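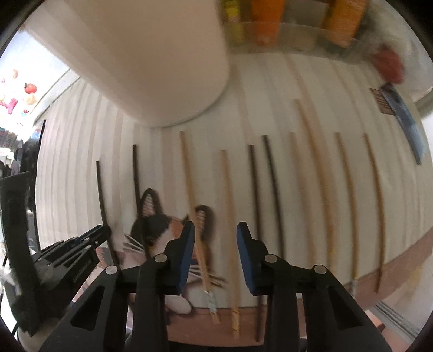 ## Zwischenbericht Werkraum Kahsay, Stand November

**Empfänger:** Förderstelle Nulau
**Berichterstattung:** Morfudd Hopkin

### Stand der Arbeiten

Der Werkraum wird seit dem Sommer neu geordnet. Von den vier beantragten Arbeitsbereichen sind zwei fertig eingerichtet: der Maltisch und die Ecke für Papier und Karton. Die beiden anderen, Ton und Druck, folgen nach der Lieferung der Regale durch Pernard.

Am Maltisch wird das Material jetzt offen aufbewahrt. Dünne Stäbe und Stiele stehen aufrecht nebeneinander, auch helle und dunkle gemischt. Nach Farbe zu trennen hat sich im Betrieb nicht gehalten. Die flache Katze in Schwarz, Orangebraun und Weiß steht hinter der Reihe und bleibt dort. Die jüngeren Kinder finden den Platz beim Aufräumen darüber schneller als über die Beschriftung.

Tsehay Wolde hat die Bestände durchgesehen. Erfasst sind 1706 Einzelteile in allen Bereichen, einschließlich Kleinmaterial. Unbrauchbares wurde aussortiert und ist in der Zahl nicht enthalten. Die Liste liegt im Büro und kann auf Wunsch zugeschickt werden.

### Abweichungen vom Plan

- Die Regale für den Tonbereich kommen später als zugesagt. Der Liefertermin ist noch offen.
- Für den Druckbereich fehlt die Freigabe des Stromanschlusses.
- Der Aufräumplan wurde gekürzt. Die erste Fassung war für die Gruppen am Nachmittag zu lang.

### Mittel

Die Ausgaben liegen im bewilligten Rahmen. Der Posten Aufbewahrung ist noch nicht ausgeschöpft. Wir bitten darum, den Rest für Deckelkästen im Papierbereich verwenden zu dürfen. Ein Angebot von Zelard liegt vor.

### Nächste Schritte

1. Liefertermin mit Pernard klären
2. Bestandsliste um den Tonbereich ergänzen
3. Gruppenleitungen am Donnerstag in die neue Ordnung einweisen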